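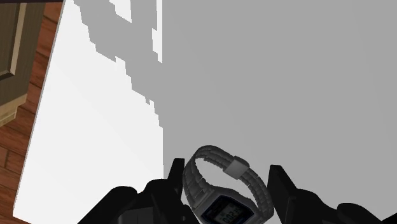 *Course notes by the seminar instructor – Halvorsen School, Wednesday group*

So, track-two dialogue. We ran out of time before I got to the messy part, so let me pick it up where we stopped.

Official talks (track one) are between governments. Track two is everybody else who has the ear of a government: retired diplomats, academics, the odd former general. They can float an idea and then drop it, and no ministry has to issue a denial! I love this stuff, as you've probably noticed.

Our running case is the Nunell Forum, which met twice a year to talk about fishing rights and coast guard conduct. It had 28 regular members and almost 100 observers, and the observers did most of the useful talking – usually over dinner. 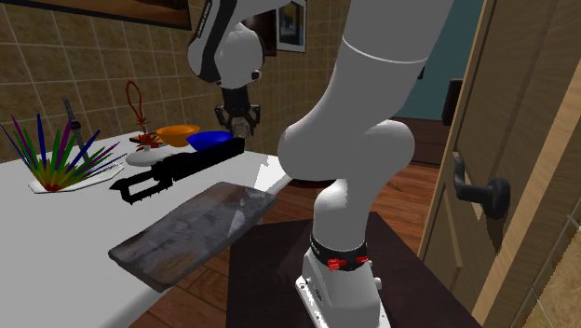 What they wanted was a hotline between the two coast guards. The first draft went nowhere (too long, too legal). The second was 2 pages, and that one got passed upward. Keep this in mind for your own memos, please.

Then there's money. The Gurnex Fund paid for the travel, and critics asked whose agenda that served. Fair question, and I'd like you to argue it both ways.

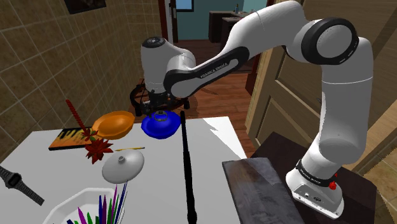

Flamus wrote on the class board that the funding matters less than who picks the guest list, and that a forum of old friends will mostly agree with itself. I think that's half right. Bring me a counterexample.

**For next time:** the Nunell reader, chapters on the hotline, and a first outline of your paper (3000 words, due in February).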